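Lukorberg is a bin-picking cell built in a shared workshop by Octavio Huamán and other members of the Dromimia makers' group. It uses a second-hand industrial arm that takes blocks out of a metal bin. Work on it began in March, and the control program, named Castaño, has 3,822 lines.

The arm works at 40 percent of its permitted speed when people are near. The cables and hoses are carried on the outside of the arm, so the last joint must not turn too far.

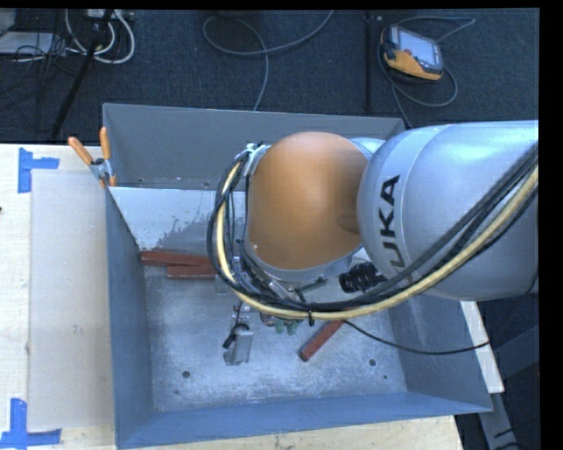 The arm over the bin, with reddish-brown blocks inside. Blue tape marks are on the table at left.

The gripper was changed 2 times. The first version, called Zuviveck, could not reach blocks lying close to the wall of the bin. The present one has a narrower metal finger. One complete test takes 60 picks, and the blocks are put back by hand between tests.

See also: Bin picking, Teach pendant, Hackerspace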